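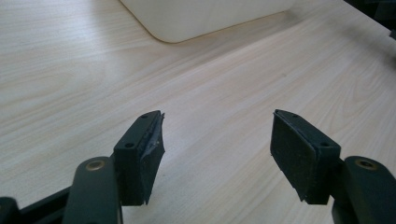
Paying for a second month on a dating app when all the chats stop after three days — is it worth it?

Posted by Siham Bensaid, Friday, July 29, 2022

I joined Skilldale in the first week of July and paid for one month. I am 34, I moved to Sutcombe for work, and I don't know many people here. In my mother tongue I think I am quite funny, but in English I write slowly and I check every message two times. My phone spends the evening on a pale table with a wood grain, the same sort as in my photo, and I look at it more than I look at my dinner. The pattern is always the same. A man writes, I answer, we talk very nicely for two or three days about work and favourite food, and then he is gone. This happened with five men now. I did not say anything rude, I have read the chats again to be sure.

The app offers me a second month for $50, or three months for $100. My sister says to stop and join a walking group. My colleague says three weeks is nothing and I must be patient. Which one should I listen to? And is it strange if the woman proposes the coffee first? Where I grew up it would be a little strange, but I have the impression that here it is normal.

3 replies

Maplewren
Not strange at all, ask them for coffee. I'm a guy and I'd be relieved. Three days of "how was your day" and I run out of things to say too, and then somebody else messages and the chat slides down the list. It isn't kind but that's how it goes. I would suggest it on the second day. Something short like "I'm free Saturday morning, would you like to get a coffee at Rowlands?" A place and a time. If he says he's busy and doesn't offer another day, leave it there.

Don't buy the three months. Go back to the free version for a while and see if you miss anything. On mine the only difference was seeing who liked me.

Also check that it doesn't renew by itself. Mine did, twice.

tess_k
delete it, they're all the same. my cousin met her husband at curling

Old Brudside Road
I agree with most of the first reply, but I would be careful about one thing. Meet in a public place during the day, tell your sister where you are going, and get there on your own. If a man wants to move to another messaging app on the first evening, or starts to talk about money or investments, stop writing to him and report the profile.

About the English, please don't worry so much. Your post is clearer than most of what I receive. You could try a short phone call before the coffee, if you find speaking easier than writing. I did this with my partner and we were both terrible at texting.

The walking group and the app can both be done in the same week, by the way. The one in Brudside takes new people all year.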